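Marking less, and reading more of it

I have taught English at Duvgate for long enough to have worked under four marking policies, and the one we have now is the longest. It asks for written feedback on every extended piece, in green, with a target and a pupil response in purple. A second piece of writing then shows that the response was taken up. I want to argue for dropping most of it.

The usual case against heavy marking is workload, and it is a fair one. I have 51 pupils across my two Year 9 groups, and a full set of essays takes me the best part of a weekend. But workload is the argument heads have heard most often, and they have learned to answer it with a wellbeing afternoon. My objection is about what the pupils do with the comments.

In October I asked one of those groups to look back over the term's targets and tell me which they remembered. Most could find the purple response they had written. Very few could say what it meant. One boy had been given "develop your analysis" on three separate occasions and had replied each time, politely, that he would develop his analysis. I wrote those targets, so I can hardly blame him. They were written late in the evening and they were written to fill a box.

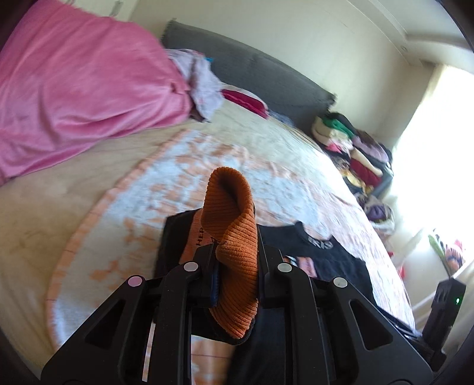 Na-rae Moon, who teaches history along the corridor from me, has been doing something different with her Year 10s. She reads the whole set without a pen. She keeps a single sheet beside her and notes the mistakes that keep coming up, the misread source, the paragraph that tells the story and never gets to the question. The next lesson starts from that sheet. Pupils get a paragraph of their own to rewrite, there and then, while she goes round the room. It takes her an hour to read what used to take a weekend to mark.

I tried it last half term with an essay on Macbeth. The first attempt was poor. I had put 8 points on my sheet, far too many for one lesson, and we got through two of them. The second time I chose one, how to bring a quotation into a sentence without stopping dead in front of it, and we spent forty minutes on that. The rewritten paragraphs were better than the originals in nearly every book. I don't claim more than that. It was one class and one skill.

Edvin Lundgren, our deputy head, has put the other side to me and I think it deserves an answer. His view is that parents look in books, and a book with no teacher's writing in it looks neglected. He also worries about the quiet pupil who never asks for help and for whom a written comment may be the only personal word from a teacher that week. The second point troubles me more than the first. Parents can be told how we work, and most would accept it if the explanation were clear. The quiet pupil is harder. My answer is that time saved on the set should go partly on sitting down with that child for five minutes, and that this needs planning, with names in the planner, or it will not happen.

I would keep full written marking for two pieces a year, one before Christmas and one in the summer. A coursework draft of 2,000 words needs a proper response on paper and so does a mock exam. Those comments would be worth reading because they would be rare, and I would have the time to write them properly.

What I would not keep is the colour coding. It was brought in so that anyone opening a book could check the policy was being followed, and it does that very well. The department meets again after half term, and I have asked for marking to be first on the agenda.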